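Hand check added to daily start-up of picking robot

27/07/2021 – Staff at the Vement test store in Hultcombe have changed how they set up their two-armed grocery robot after a worn finger cable held up work in June.

The machine picks produce from a market-style stand into a basket. It had logged 461 picks on its right hand when the grip began to slip, said Rohani Tjoa, who looks after it. Vement replaced the cable and one finger joint and had the robot running again in 59 minutes. 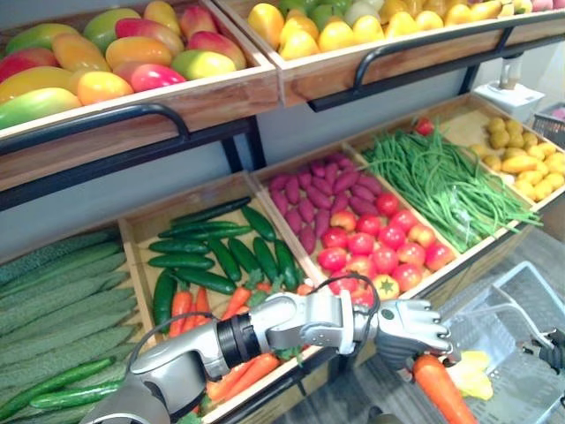
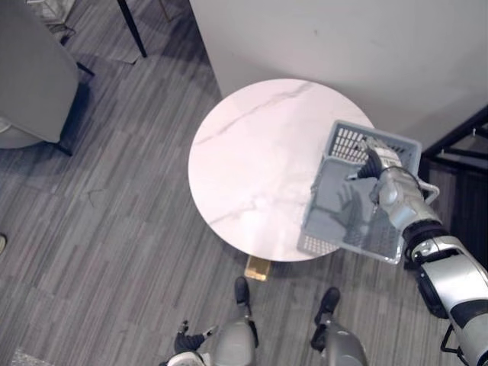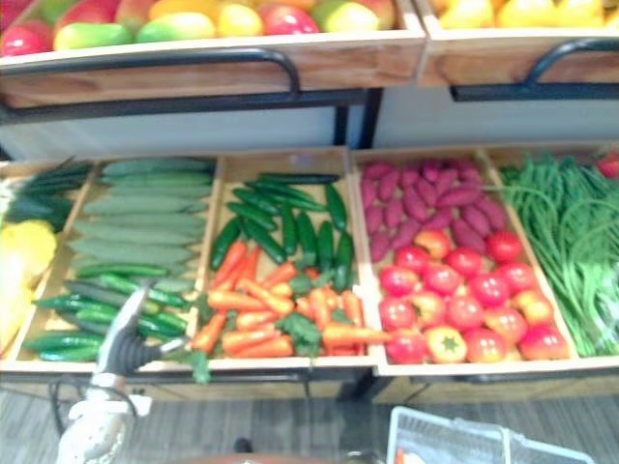 Each shift now starts with a 10-minute check. The technician opens and closes both hands, looks along the arm cables for rubbing, and tightens the small screws on the forearm panels. The wrists are then zeroed and the robot is given a few trial picks at low speed.

Jonalyn Dela Peña, who wrote the new checklist, said the cable loops at the wrist need the most attention. "They have to be slack enough to turn but not so slack that they catch on a crate," she said.

Finger cables will be replaced every 268 picks for now. A second robot at the Jurnthorpe site will go on the same schedule.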